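Kitchen and Workshop Tips
Storing and Thawing Whole Flounder and Sole
Tuesday, January 30, 2018

Flatfish spoil faster than most people expect. The flesh is thin, so it warms up quickly on the way home and dries out quickly in the refrigerator. Gut the fish the day you buy it, rinse the cavity, and pat both sides dry with paper towels.
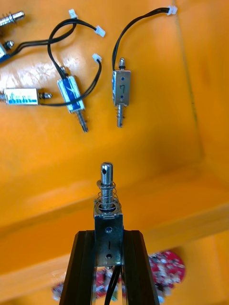 Leave the skin on until you are ready to cook. Set the fish on a rack over a shallow pan, cover with ice in a sealed bag, and pour off any meltwater in the morning. Held this way, whole sole keeps for 2 days. Fillets should be eaten the same day.

For freezing, wrap each fish by itself — stacked fillets freeze into one block and tear when you pull them apart. Press out the air and write the date on the bag. Fish frozen in November is still fine for the table now, but use it soon.

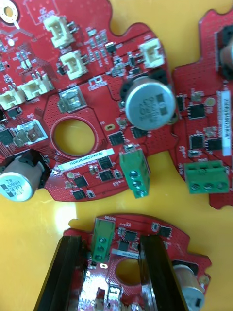
Red circuit boards on a yellow tabletop.

Thaw overnight on the lowest shelf. If you are short on time, put the sealed bag in cold water for roughly 5 minutes, turn it over, and check whether it bends. Don't use warm water. The edges turn soft while the middle stays hard.
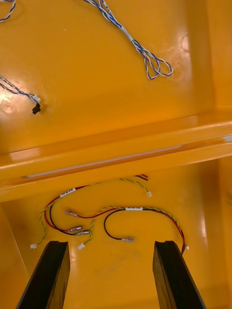 CLEANING UP

Rinse boards and knives in cold water before washing them with soap. Hot water sets the protein and the smell stays in the wood. A cut lemon and coarse salt will take care of what is left.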